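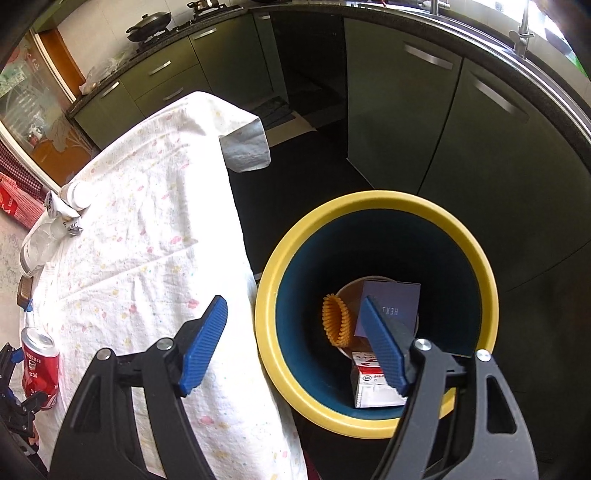

Ok quick one tonight as I've got 20 minutes before the pasta's done.

Week 4 of the no-takeaway-coffee thing. Going alright. Not brilliant. Slipped twice, both times at Clirkden station, both times the 7 something train was late and I was cold and the queue was short. That's all it takes apparently.

What I've learned so far, in no order:

Flask is a pain. Leaks if you so much as look at it. Mei Doucet at work swears by hers (a Fagerlund, got it off her sister) and has let me borrow it for a week to see if I get on with it. So far so good, though it's heavy and my bag already weighs a ton.

Instant is fine. There, said it. Two sugars, drop of milk, drink it fast.

Money. I went back through my bank statments from last June to this one and added up every coffee, every "just a muffin". £454. Sat there on the stairs with my phone feeling a bit sick. And that's only the ones on the card, god knows what went in cash at the market.

The hard bit is the walk. I used to go out at eleven, round the corner to Lemeo, stand about, have a moan with whoever was in, walk back. Take the coffee away and I've got no reason to get up from my desk. So now I walk to the post box and back with nothing to post. Looks odd. Don't care. Harriet Ridgeway came with me twice and we had a better natter than we ever did in the queue, so maybe that's the answer, just go anyway.

Oh and baking. Thought I'd replace the muffins with my own. First batch like gravel. Second lot better, I used yoghurt and took them out early, and Mima had three before they'd cooled down so they can't be that bad. Will put the recipe up when I've written it down properly, at the moment it's on the back of an envelope and half of it says "bit more flour".

Still want a proper flat white most mornings. Thought that would of gone by now.

Right, pan's boiling over. More next week, if I haven't caved.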